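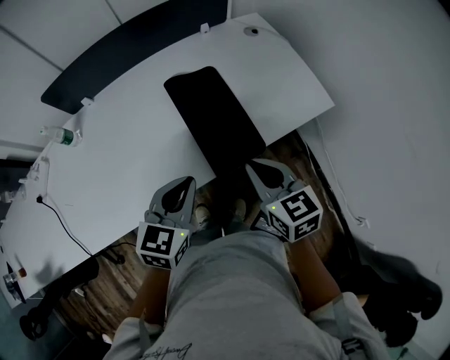 Which side of the desk pad must face up?
The smooth side faces up, and the side with the small rubber dots lies on the desk.

4. Placing the desk pad and the cables

Before you start this section, the privacy partition must be already fixed with its two clips (see section 3). If the partition still moves when you push it lightly with one hand, go back and tighten the clips first.

4.1 Clean the desk top with a soft cloth and a little water. Wait until it is fully dry.

4.2 Unroll the pad. A new Kosunance pad stays curled for some hours. Roll it in the opposite direction one time and leave it flat until the next morning.

4.3 Put the pad in front of your chair. Keep 30 mm between the pad and the front edge of the desk.

Note: A pad that hangs over the edge will bend under your arms, and with time the bend stays. Check this also when you sit down after somebody else used the desk.

4.4 Pass the cables of the screen and lamp through the round hole near the far edge. Pull them from below, one by one, with the plug first.

4.5 Put the power strip near the side edge of the desk. Its own cable goes down behind the desk.

CAUTION: Do not connect a second power strip to the first one. Do not lead any cable across the area where you write. 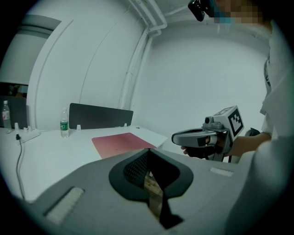 Where should drinks be kept on the desk?
Keep them closed and standing, next to the partition, and on the side away from the power strip.

4.6 Cables which come down under the front edge must be collected in the cable tray. Use the ties from bag 7. Leave enough length so the chair can move back freely.

4.7 Sit down and put both forearms on the desk. If your shoulders go up, the desk is too high for you. Adjust it as in section 2, then check the cables again.

Note: Do not lean bags or coats on the partition. The clips are made to hold the panel only.

Spare clips are ordered from Seltell with part number 593. For desks in the Eten building please write to Sevim Taşdemir, and for all other rooms to Remzi Bozkurt. Requests received before Tuesday noon are delivered in the same week.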